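Subject: Re: [arm-learning] how many demos before you train anything?
From: Fahad Sial

On 6/3/20, Ye-seo Hwang wrote:
> Hi all, long-time reader, first post. We're setting up to collect
> teleoperated demos for a small assembly task (two arms, pegs and
> blocks into a fixture) and I'm stuck on planning. My boss wants a
> number. One paper says a few dozen demos, the next one says
> thousands, and they all seem to mean something different by "demo."
>
> So:
>
> Do you record the whole task start to finish every time, or
> do you cut it up and record the steps separately?
>
> Do you throw out the bad ones? I fumble a LOT. Sometimes I drop a
> part, pick it back up and carry on, and I can't decide if that's
> a good demo or a bad one.
>
> Last one, and maybe it's a dumb question, but how fussy are you
> about keeping the room the same? We share ours with people who
> like to turn the lights off.
>
> Thanks!
> Ye-seo

Hi Ye-seo, welcome!

Not dumb at all, and you caught me at a good moment because I've spent the whole spring doing exactly this and I have opinions. Dong-hyun will probably write in after me and disagree with half of it, so take the average.

On the number. We're at roughly 2000 episodes for the Bundgaard board and I'd give your boss a range and a date to look at it again. We trained a first policy on 285, mostly out of impatience, and it was bad, but it was bad in such useful ways! It went to the right neighborhood every time and then had no idea what to do with its fingers. That told us the reaching was covered and the contact part wasn't, and after that we stopped recording long pretty reaches and spent our time on the last little bit where the part meets the hole. If we'd waited for the full pile before training anything, we'd have recorded a whole lot more of the stuff we already had plenty of. So train early, even if you're embarrassed by it. You don't have to show anybody.

I'd also agree with your boss what a "demo" is before you agree on how many. For us an episode starts with both arms parked and ends when the operator taps the pedal. Before we wrote that down, Sombat was ending his when the part was in and I was ending mine when the arms were back home, and the policy learned to sort of hover there afterwards, like it had forgotten why it walked into the kitchen. Took us far too long to find that one.

Whole task or steps: both, and I'd start with steps. We split the board into 4 chunks and each chunk gets its own episodes, with the parts set out as if the earlier chunks had been done already (or done slightly wrong, more on that further down). Then every session ends with a couple of full runs. The full runs are exhausting. I can do maybe three before my wrists quit and the quality goes down the drain, and you can see it in the logs too, the motions get jerky and I start doing everything with my right hand.

Oh, and speaking of hands – mix your operators if you have more than one. Ro-un is left-handed and for the longest time she'd recorded nothing but the pegs. So all our peg examples were left arm, all our cylinder examples were right arm, and guess what happened when we put a peg over on the other side. We now swap chunks every session. There's a sheet of paper taped to the door. It works better than the spreadsheet did.

A couple from our table, the head view the policy gets:
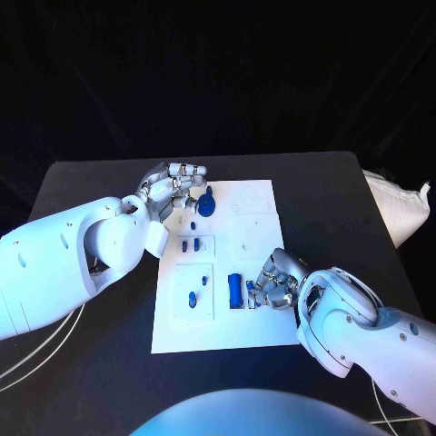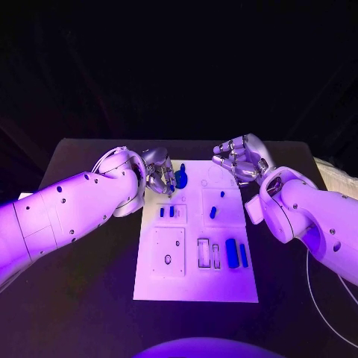 Your lighting question is the one I'd have gotten most wrong if you'd asked me last year, back when I was taping down the blinds and telling people not to open the door. I wanted every episode to look the same, and what I got was a policy that worked beautifully for me, with the blinds taped, and not for anybody else. Now the lights are on the randomizing list with everything else. In the violet one the white sheet and the arms all come out lavender, and the blue parts are still easy enough for me to pick out, but the lighting has moved a long way from what it is in the other one. If the network has only ever seen that blue one way, it's got no reason to think it's the same part. So let your roommates turn things off! Just write down which light you had. We put it in the episode header as a plain word, and I've been so glad of it every time I needed to check whether one condition was dragging the scores down.

One caution there: change the light between episodes and leave it alone during. We tried dimming it mid-episode and the operators hated it, and I don't think it bought us a thing.

Same idea goes for where the parts start. Don't set the board up the same way twice if you can stand it. People are terrible at this, by the way. Ask someone to put a cylinder down "anywhere" and it goes in the same spot, at the same tidy angle, all afternoon. We ended up with a little script that draws a layout on a spare monitor and you copy it by eye. The copying is sloppy and the sloppiness is fine, you want some of that anyway. Lying down, standing up, half on a plate, the wrong part near the right hole. I'd have an empty fixture in there sometimes too, and sometimes one that's already full, or you get a robot that reaches for whatever hole it's used to reaching for.

Now the fumbles. Keep them! Well – keep the ones where you recover. Drop it, pick it back up, carry on: that's gold, I'd honestly rather have one of those than a few clean ones, as the clean ones never show what to do when the part is sitting crooked under your thumb. What I do throw out:

- anything where I stopped to think. A hand parked over a part while the human scratches their nose teaches it to wait, and the policy doesn't know what it's waiting for
- anything where a person reached in and helped
- tracking glitches, when the glove loses a finger and the robot one snaps open
- episodes where I did the right thing with the wrong part (we keep these in their own folder in case somebody wants them, and so far no takers)

For the drops, we mark two times in the log, when it went wrong and when it was back under control. Then you can train with the dropping part cut out and the recovery left in. You really don't want it learning to drop things. Ours did for a while. It would pick up a peg, let go of it, and then pick it up again very nicely, and it was kind of sweet to watch, but no.

We've also started recording recoveries on purpose. Sombat sets up something awful, peg leaning in the plate or a cylinder wedged against a holder, and the episode starts from there. They're short and kind of fun, like getting a puzzle from a friend who doesn't like you that much. If I had to pick where the biggest jump in our success rate came from, I'd say those, though I changed the camera mount the same week so I can't swear to it. (Change one thing at a time. I know. I know.)

Tools, in case it helps: we record with Kastevis and then convert, because the thing we train with wants its own format. Kastevis is fine so long as you check your clocks. Look at the offset between the camera and the joint readings at the start of EVERY session, not just the first one. We lost 14 sessions to a camera that had drifted behind the arms, and it's the sort of thing you can't see by watching playback at normal speed. It all looks lovely. Then you step through it slowly and the fingers are closing before they get there. What I do now is tap the table with one fingertip at the top of each session and compare the picture with the torque spike. Takes no time at all.

If you're using the Gromix gloves, calibrate after lunch as well as in the morning. I couldn't tell you why. Thumb's always the worst.

Cables are the other thing I'd look at before you get going. You'll get used to where yours hang and stop noticing them, and then somebody moves the cart and one is lying over the near corner of the table in a whole batch. I don't mind a cable being in view, I mind it touching the board. Ditto anything loose behind the table, we leave it in, the policy has to cope with a messy room sooner or later.

And please watch your own data. I mean sit down with a coffee and go through a random handful every few days, at double speed if you must. Every real problem I've mentioned here we found by watching, and none of them showed up in the loss curve.

What hands are you using, and is your fixture fixed to the table or does it slide? Ours is just laid on the tabletop and we let it end up a bit skewed from one session to the next, but Dong-hyun bolts his down and swears by it. If yours is going to be bolted in real use then I guess bolt it. I'd like to hear what the people on the Drondis line do too, they must have run into this by now.

I can send you the layout script if you want it. It's ugly and the comments are half in Urdu but it runs. I was going to clean it up in November and then didn't.

Fahad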